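# 선반은 비어 가는데 탁자가 문제다

눌베르크 3층 공용실 물건 정리, 예정보다 길어져
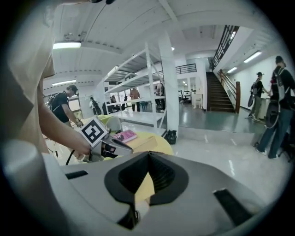 헐틀로, 5월 — 눌베르크 건물 3층 공용실의 물건 정리가 막바지에 들어섰다. 막바지라는 말은 지난달 안내문에도 적혀 있었으므로 입주자들은 크게 동요하지 않는 분위기다.

정리 대상은 여러 해 동안 이 방에 쌓인 주인 모를 물건이다. 책, 상자, 어디에 끼우는지 알 수 없는 부품, 누군가 "잠깐만" 두겠다고 한 뒤 계절이 몇 번 바뀐 것들이 목록에 올랐다. 공용실 운영을 맡은 안키차 크라스니치 씨가 만든 목록에는 모두 116개 품목이 적혀 있다. 이 가운데 68개는 주인을 찾았거나 새 주인을 만났고, 나머지는 아직 행선지를 기다린다.

가장 눈에 띄게 달라진 곳은 방 가운데 선 높다란 흰색 철제 선반이다. 여러 단이 대부분 비었고, 이제는 선반 너머가 보인다. 흰 사각 기둥 바로 옆이라 예전에는 기둥과 선반이 한 덩어리처럼 보였다고 하는 입주자도 있다. 2층에서 제본 일을 하는 한 입주자는 "기둥이 있는 줄은 알았는데 그렇게 굵은 줄은 몰랐다"고 했다.

대신 붐비는 곳은 둥근 연노랑 탁자다. 선반에서 내려온 물건은 일단 이 탁자를 거치게 되어 있다. 규칙은 간단하다. 탁자에 올린 물건은 그날 안에 가져가거나, 상자에 넣거나, 다시 토론한다. 세 번째 항목은 원래 없었는데 첫 주에 생겼다.

토론이 가장 길었던 품목은 전기주전자 뚜껑이었다. 주전자는 없고 뚜껑만 있었다. 버리자는 쪽과 주전자가 나타날 수도 있다는 쪽이 맞섰고, 결론은 한 주 보관이었다. 한 주가 지나 주전자가 나타나기는 했다. 뚜껑이 맞지 않았다. 현재 목록에는 '뚜껑(무관)', '주전자(뚜껑 없음)'이 나란히 적혀 있다.

책은 비교적 순조롭게 나갔다. 크라스니치 씨는 표지가 보이게 눕혀 놓는 방식을 고집했다. 세워 두면 책등만 훑고 지나가는데, 눕혀 놓으면 일단 집어 든다는 것이다. 탁자에는 분홍색 책 한 권이 비스듬히 누워 있고 바로 곁에 황갈색 종이 상자가 놓여 있다. 책이 상자로 들어갈지 누군가의 가방으로 들어갈지를 두고 이 건물에서는 제법 진지한 예측이 오간다.

종이 상자는 따로 문제가 됐다. 물건을 담으려면 상자가 필요한데, 목록에 오른 물건 가운데 상당수가 상자였다. 상자를 상자에 담아 내보내자는 제안은 한때 호응을 얻었으나, 접어서 묶으면 된다는 지적이 나오면서 조용히 철회됐다. 제안자는 이름을 밝히지 말아 달라고 했다.

내보낼 물건의 운반은 동네 운송업체 체칸체가 맡는다. 업체는 승강기에 한 번에 실을 수 있는 만큼만 옮기겠다는 조건을 걸었다. 눌베르크의 승강기는 작고, 입주자들의 표현을 빌리면 기분을 탄다. 체칸체 쪽은 견적을 내러 왔다가 2층과 3층 사이에서 몇 분을 보냈는데, 이튿날 받은 견적서에는 계단 이용 요금이 별도 항목으로 들어 있었다.

쓸 만한 물건은 길 건너 중고 가게 라트나야케로 간다. 가게는 책과 작은 살림은 받되 케이블은 더 받지 않기로 했다. 지난번 다른 건물에서 받은 케이블이 아직 한 서랍 가득이라는 이유였다. 공용실에서 나온 케이블은 품목 수를 셀 때 '케이블 일체'라는 한 줄로 묶였다. 따로 세었다면 목록이 훨씬 길어졌을 것이라는 데에는 이견이 없다.

정리 뒤 방을 어떻게 쓸지는 정해지지 않았다. 입주자 탄비르 아베이세카라 씨는 선반 두 단을 빌려 쓰고 싶다는 쪽지를 이미 안내판에 붙였다. 그는 "빈 선반을 보고 있으면 마음이 편안해지는데, 그 편안함이 오래가지 않을 것을 안다"며 "어차피 찰 거라면 먼저 줄을 서겠다"고 말했다. 그의 쪽지 밑에는 같은 내용의 쪽지가 두 장 더 붙었다. 한 장에는 이름이 없고, 필체를 두고 추측이 분분하다.

크라스니치 씨는 앞으로 선반에 두는 물건마다 이름과 날짜를 적은 꼬리표를 달게 할 생각이다. 꼬리표는 거의 100장을 미리 잘라 두었다. 잘라 둔 꼬리표를 어디에 두었는지는 취재 당시 확인되지 않았다. 그는 선반 맨 아래 단 어딘가라고 했다가, 맨 아래 단이 비었다는 말을 듣고 탁자 쪽을 돌아봤다.

입주자들의 반응은 대체로 호의적이다. 다만 정리가 시작된 뒤 공용실에 들르는 사람이 늘었고, 들르는 사람이 무언가를 들고 오는 경우도 함께 늘었다. 한 입주자는 의자 하나를 가져가면서 화분 받침 세 개를 두고 갔다. 목록으로 치면 두 개가 늘어난 셈인데, 크라스니치 씨는 받침 세 개를 한 품목으로 적어 본전으로 처리했다.

남은 물건의 주인은 오후 6시 이전에 3층 공용실로 찾아오면 된다. 본인 물건임을 증명할 필요는 없으며, 대략적인 생김새만 말하면 내준다. 전기주전자 뚜껑은 설명 없이도 가져갈 수 있다.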